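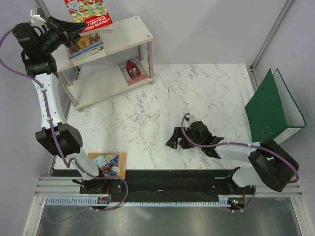 Project report: trying out the Pliltach two-arm kit

I picked the Pliltach kit for my project because Skevier rents it by the month, and 464 dollars was all my budget could take. Putting it together took me 7 evenings (the manual says 4, ha!). The job I gave it was tidying books onto a small shelf. Picture books were harder than I expected - thin covers slide right out of the fingers. Out of 30 tries the left arm did much better than the right, and I still don't know why. Next month I want to redo the right gripper's calibration and run it all again.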